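Care of Small Wooden Cabinets
Household Guidance, Nirnville Home Services Office

Small cabinets kept on a table or counter are handled more often than larger furniture and tend to receive less regular care. The following guidance applies to tabletop cabinets with one or two hinged doors and an open upper shelf. It replaces the shorter leaflet issued in February.

Before cleaning

Remove everything from the inside of the cabinet and from the upper shelf. Place the items on a towel away from the work area. Small boxes and other light articles may be returned to the shelf once the top has been dusted.

The cabinet should stand on a flat, stable surface. A piece of felt may be placed under the base if the tabletop has a soft finish. Do not drag the cabinet to turn it. Lift it from the base with both hands, keeping the doors closed, and never lift it by a handle or knob.

Cleaning the outside

Dust the cabinet from the top down with a dry cotton cloth. Flat panels may then be wiped with a cloth dampened in plain water and wrung out well. Dry the surface at once with a second cloth, following the direction of the grain. Household sprays containing ammonia or bleach should not be used on finished wood.

Carved grooves hold dust that a cloth will pass over. Use a soft, dry paintbrush with natural bristles, working along each groove and then across it. A wooden toothpick wrapped in a thin layer of cotton is suitable for hardened wax or polish. Metal tools will cut through the finish.

Knobs and handles should be wiped separately. Where a knob can be unscrewed from inside, residents are advised to remove it once a year and clean the ring of wood beneath it.
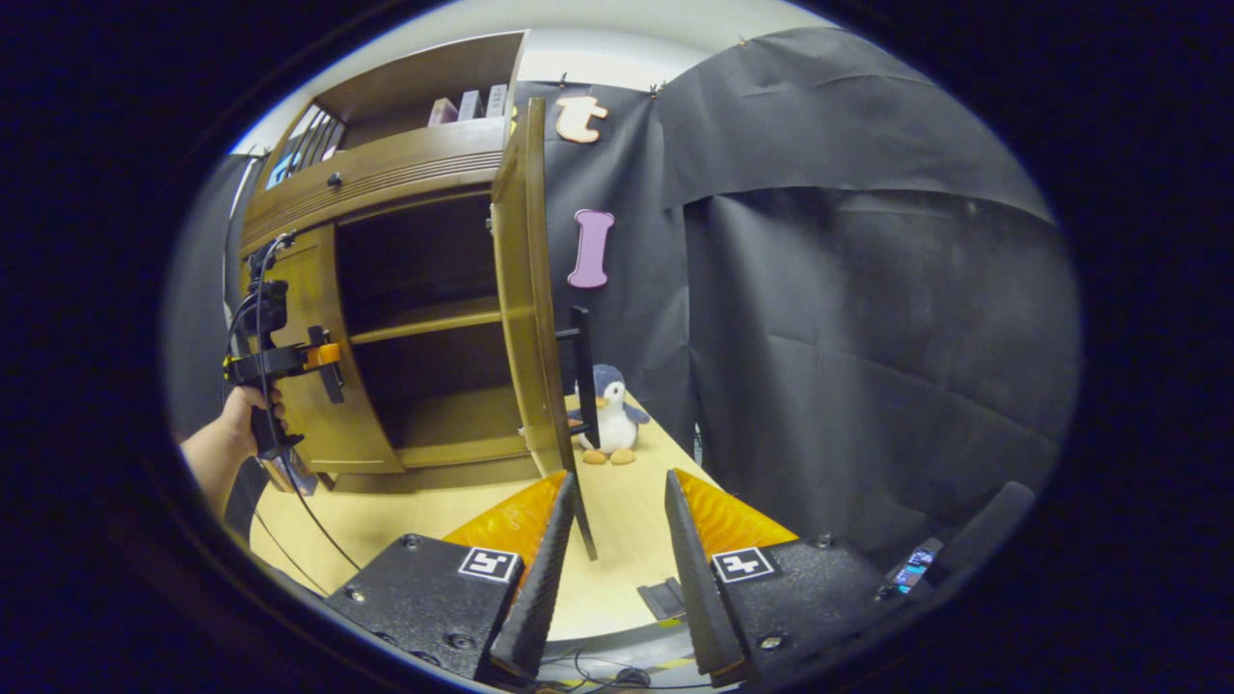

Doors, Handles and Interiors

A curved cabinet front calls for some care when the door is opened for cleaning. Swing the door out fully so that the inner shelf can be reached above and below without leaning on the panel. A long bar handle adds weight to the side of the door away from the hinges, and a door fitted with one should not be left hanging open for extended periods. Keep soft toys and other small articles clear of the area through which the door moves.

Vacuum the interior with a brush attachment on the lowest setting. Begin with the upper compartment, then clean the underside of the shelf, and finish with the floor of the cabinet. The back corners of a dark interior are easily missed, and a flashlight laid on the shelf will show what remains. Leave the door open for 35 minutes after any damp wiping. Contents should not be replaced until the wood feels dry to the hand.

To check the hinges, hold the door half open and raise it gently from below. Any movement greater than 2 millimeters indicates a loose screw or a worn pin. Tighten screws by hand. If a screw turns without gripping, remove it, fill the hole with a sliver of softwood and a drop of wood glue, and allow the glue to set overnight before refitting.

A door that sticks may be treated with plain candle wax rubbed along the edge that binds. Sanding should be left until the heating season has ended, as many doors return to their proper fit when the air in the room changes.

Waxing

Apply paste wax to the outside no more than twice a year. Use a small amount on a folded cloth and buff after 5 minutes. Grooved bands should be waxed very lightly and brushed out before the wax hardens. Wax should not be applied to the interior of cabinets used for food or table linens.

Repairs and further information

Residents with cabinets made before 2000 should consult the Office before stripping or repainting. Replacement knobs and hinge screws in common sizes are kept at the Tulcombe service desk. Inquiries about finishes may be directed in writing to Graciela Bravo, Furniture Care, at the same address.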